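Saturday, late

Spent most of the day on the equipment list and got further than I thought I would. Elli Toivonen wants it by the time she gets back, and she wants it on one page. It is at two pages now.

The big question is still whether we buy a second arm or put the money into simulation and keep the one arm we have. I went back and forth on it all through July. Today I wrote both versions out in full, with every line I could think of, and the second arm came out worse. The arm itself we could manage. The trouble is everything that goes with it: the mount, the controller, another gripper, spare fingers, a guard rail, the electrician, and then the floor space at Restwood, where we are already stepping over cables. Kawaguchi quoted the mount separately from the arm, and I missed that the first time I read it. Freight is separate too.

The simulation version is one good workstation, a second graphics card, the license for the house scenes, and my time. I put my time in as a real cost. Elli will ask, and last year we left it out and then had to explain where the spring went.

Fingers are a line of their own now. I wrote down 6 pairs at first, then cut it to 2 after looking at what we want the arm to do this year. It is mostly doors, handles, rails and upright bars. The flat plates are no use to us for that. The tapered ones with the slot are what I keep coming back to, and I would sooner have fewer of the right kind. Plustmont sells them in pairs only. Their lead time is 59 days, so if the order doesn't go in soon we won't have them when the building is quiet and we can get work done.

I also put in 300 for small things — bolts, cable ties, tape, the connectors that always break. Last time that line was zero and I paid for half of it myself and never claimed it back. I still have the receipts somewhere in the blue folder.

Wondetwood called around noon about the used cart. They want an answer next week. It would be useful if we had the second arm and not much use if we don't, so I told them to offer it to someone else. Felt a bit bad about it, they have held it for us a long time. Crossed it off both versions.

After lunch I ran the house scenes again to get a fair idea of how much machine we need. The old computer does run them, but with the outdoor part loaded I had time to make coffee between restarts. The gripper view is the one I care about, and it is also the slow one. I saved a view from the doorway by the patio and will put it in with the request. Elli has not seen the gripper view yet and it is easier to show her than to write another paragraph.

Still to do: ask Kawaguchi if the quote holds past the end of the month, find out what the electrician charged last time, check if the license covers two machines or one. Get it down to one page. Print it — she won't read it on a screen.

Going to leave the second arm in at the bottom as a later item, without a price.

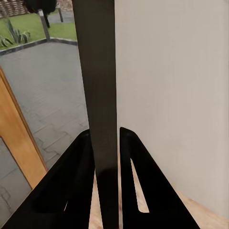 Gripper view in the simulator, dark bar between the fingers, patio and lawn to the left.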